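Grirnell Community Hall
Premises safety inspection: checklist and comments
Inspection period: July
Inspected by: Lewis Cowie
Reviewed by: Rocío Alvarado
Areas covered: entrance lobby, main hall, kitchen, meeting room, store, rear yard

Ratings used: S = satisfactory; A = action required; N/A = not applicable at this site.

1. Entrance and lobby

1.1 Front steps sound and free from trip hazards: S
1.2 Handrail firmly fixed on both sides: A
Comment: The left-hand rail moves at the lower bracket. The fixing is to be renewed and the rail tested under load before the next public booking.
1.3 Entrance mat flat, edges not curled: S
1.4 Capacity notice displayed and legible: S
Comment: The notice states 200 persons for the main hall. The hirers' handbook still gives the former figure and must be corrected.

2. Fire precautions

2.1 Escape routes clear throughout: A
Comment: Stacked chairs were found in the corridor leading to the rear exit. They were moved to the store during the visit. Hirers are to be reminded in writing that the corridor is not a storage area.
2.2 Final exit doors open without a key: S
2.3 Extinguishers in position, pins and seals intact: S
2.4 Alarm call point tested: S
Comment: Tested at 9.20 a.m. The sounder could be heard in all areas, including the kitchen with the extractor running.
2.5 Emergency lighting tested: A
Comment: The fitting above the store door did not come on. Jääskeläinen, the electrical contractor, has been asked to attend.
2.6 Fire log completed and signed in ink: A
Comment: Several entries were made in pencil. All entries are to be made in pen at the time of the test, with the name of the person carrying it out printed beside the signature.

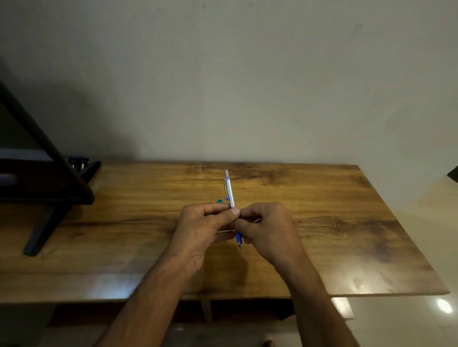 Item 2.6: pen with silver-white barrel and blue clip, held over the table.

3. Kitchen

3.1 Work surfaces undamaged and easily cleaned: S
3.2 Fridge temperature recorded: S
3.3 Fire blanket accessible: A
Comment: The blanket is mounted behind the urn and cannot be reached without leaning across it. To be moved to the wall beside the door.
3.4 Hot water warning sign above sink: A
Comment: Sign missing. A replacement is held in the office.
3.5 Cleaning products stored in a locked cupboard: S
Comment: The Gakex descaler has been moved to the upper shelf with its data sheet. Decanting into unlabelled bottles must not resume.
3.6 Gas isolation valve labelled: S

4. Meeting room

4.1 Floor covering secure: S
4.2 Walls and ceiling free from loose plaster: S
4.3 Window restrictors working: A
Comment: One restrictor has lost its screw. The window is to remain shut until it has been replaced.
4.4 Tables stable, edges free from splinters: S
4.5 Screens and other equipment standing steadily, leads not trailing: S
Comment: Hirers should check the position of any screen before seating people near it. Leads should run along the wall.

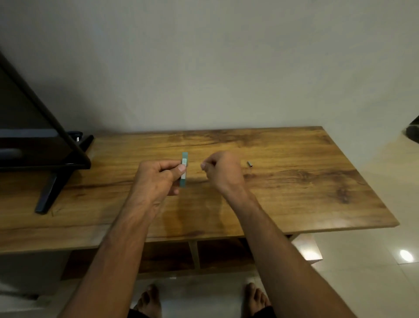

Items 4.4 and 4.5: wood-grain tabletop, with the television at the left.

4.6 Room temperature acceptable: S
Comment: 18 degrees at the time of the visit, heating off.

5. Store and rear yard

5.1 Shelving fixed to wall: S
5.2 Heavy items kept at or below waist height: A
Comment: The boxed staging feet are on the top shelf and should be brought down by two persons.
5.3 Stepladder inspected and tagged: S
Comment: The Flatutance stepladder is in good order. The older ladder has no tag and has been withdrawn from use.
5.4 Yard lighting working: S
5.5 Drain covers level and secure: A
Comment: The cover nearest the gate rocks underfoot. A cone has been placed over it pending repair.
5.6 Bins kept clear of the building: S

6. First aid and records

6.1 First aid box complete: A
Comment: Sterile dressings are out of date. To be replaced from office stock.
6.2 Accident book available: S
6.3 Previous actions closed: A
Comment: The repainting of the yard step edge remains outstanding from the last inspection.

Reviewer's note

Items 2.5 and 5.5 are to be treated as urgent. Remaining actions are to be completed within 20 working days and initialled on the office copy of this checklist. Item 1.2 will be inspected again by Lewis Cowie once the bracket has been renewed.

R. Alvarado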